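Progress report to the Antal Fund
Sonby Adult Reading Program, second period
Submitted by Nyokabi Rashidi, 12 May 2018

Enrollment stands at 166 learners in 11 groups, against 16 groups planned.
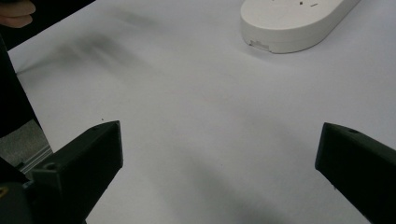
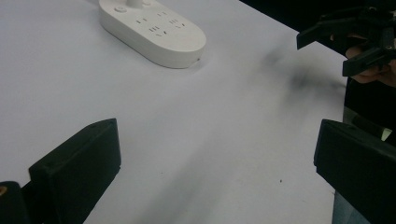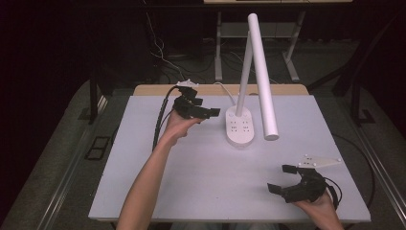
White tabletop, three views.

The Bikska groups opened on schedule. Attendance there has been steady – the evening sessions are full. The Nultum groups remain delayed pending a lease, and Mariann Bognár expects them to open in July. Some 22 learners are on the waiting list. Spending is within the approved budget, and no change to the grant terms is requested.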